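Skedcombe Shared Workshop – Evening Course in Home Automation
Handout 6: Picking up things that aren't boxes
01/12/2020

Okay, so last time we all got very pleased with ourselves over the cubes. I was pleased too! But a cube is about the kindest thing you can hand to a two-finger gripper. It has flat sides, the sides are parallel, and if you come in a little crooked the fingers will usually nudge it straight for you. This handout is my notes on what to do when the thing on the table has none of that going for it.

Read it before you come in, and bring your own notes from handout 5 (the one with the table coordinates), as I'm going to lean on those numbers a lot.

Why driftwood

I get asked this every term. I started using driftwood in August when I was putting the course together, mostly because I had a bucket of it at home. Then I got hooked on it. Every piece is different, no piece has an obvious top, and you can't cheat by measuring one and reusing the numbers on the next. It's also light, so when you drop it (you will drop it) you don't dent anything.

We keep the colored cubes on the table as well. They're your reference points. If your program can still find a cube and go to it, you know the table coordinates are good and the trouble is in your grasp. If it misses the cube too, go back and redo the table setup before you touch anything else. I can't tell you how many evenings I lost at home by fiddling with finger width when the real problem was that I'd bumped the table.

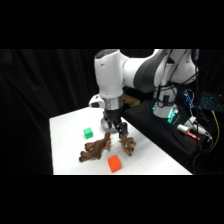

The approach I want you to try first goes straight down. Park the gripper above the wood, line up the fingers across the narrowest part you can find, then lower in small steps and stop as soon as a fingertip makes contact. Don't close yet. Write down the height, back off, and do it again from a slightly different angle. After a few rounds you'll have a rough idea of where the high spots are, and the high spots are what trip people up. One finger lands on a knob, the other is still in the air, and when you close, the piece just spins away across the table.

So, picking a grasp. Look for a limb or a neck in the wood that's narrower than your open fingers, with a bit of length to it. Stubby ends look tempting and they're mostly terrible – the fingers slide right off the rounded part. Try to get close to the middle of the weight, too. A long piece picked up by one end will swing down and twist in the grip, and then your nice careful place position is worth nothing.

Settings for tonight

I've put these in the Pukico script already, but type them in yourself once so you know where they live.

Approach height: 20 cm above the table
Step size near the wood: 6 mm
Speed near the wood: 33 percent of what we used for cubes
Tries per piece before you move on: 32

Yes, that's a lot of tries. Split them up between you and your partner. I'd love to see you change one thing at a time and keep a log, even a messy one on the back of this sheet.

A few things about grip force. Gazi, the little library we use for the fingers, lets you set force and width separately, and everybody turns the force way up the first time. Please don't! Old driftwood crumbles, and the crumbs get into the finger slides. Start low, lift a tiny bit, pause, look. If it sags, set it down and add a little.

Keep your hands off the table while the arm is live, and keep one partner next to the stop button. Same rule as always – if you want to move a piece of wood, stop the arm first, say so out loud, then reach in.

For next time

Pick one piece from the bucket and write half a page on where you'd grab it and why, then what happened when you tried. Failed grasps count just as much as good ones, so write those up too. If you're building your own arm from the Zirano plans at home, you can do the exercise there, only be sure to use the slower speed. We'll start handout 7 with stacking, and yes, somebody is going to have to put a cube on top of the driftwood.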